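Washer trips the breaker, part two (still open)
Apr 22, 2026
Posted by Hortensia Cabral

Okay, picking this back up after the mess in March. Short recap for anyone who skipped the first log: the Trirnus washer in my laundry nook runs a full cycle just fine on cold, but put it on warm and the breaker goes about nine minutes in. Lights stay on, fridge stays on, just that one circuit. I reset it, it fills again, it trips again. Very annoying with a basket of towels sitting in gray water!

What I've tried so far. New outlet (the old one was a little brown on one side, so no regrets there). Washer plugged in by itself, dryer unplugged. Washer on the kitchen circuit with a heavy-duty cord, which I know you're not supposed to do, I did it once and stood right there. It tripped the kitchen breaker too. So I'm fairly sure it's the machine and the house wiring is off the hook.

Then I pulled the back panel and looked at the heater. No burn marks, a good bit of scale, one connector that felt loose. I pushed it back on, felt very proud of myself, ran a warm cycle, and click, dark again. I called the Prostura parts line and they quoted me almost $200 for the heater and seal together, and I'd rather not buy it on a hunch.
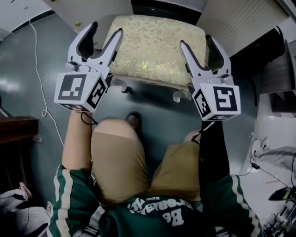
Ľudovít Šimek wrote back under the March log that I should quit swapping outlets and put a meter on the heater, one lead on a terminal and the other on the metal case, with the machine unplugged and both heater wires off. Any reading at all to the case means it's leaking to ground, he said, and scale on the outside tells you nothing either way. He also wanted to know if the breaker has a test button, which it does.

So I borrowed a meter and did it. Between the two terminals I get a steady number that looks normal for this size. Terminal to case, cold, I get nothing. Open. I was kind of disappointed! Ľudovít's next note was to try again with the heater warm, since a crack can open up once it heats. That means pulling it out and sitting it in hot water with the terminals kept dry, and I haven't had the nerve yet.

Still to do:
- warm test on the heater
- look at the drain pump wires, they run close to the drum
- ask Prostura if they take returns on opened seals

Cold washes only until then. Will update.

Status: open
Replies: 2

Recent logs
Dryer squeaks on the first turn only
Lozano dishwasher stuck on rinse
Trirnus washer, breaker trips on warm (part one)
Water hammer after a new shutoff valve

We use cookies to keep you signed in and remember your open tickets. By continuing to browse you agree to our cookie policy.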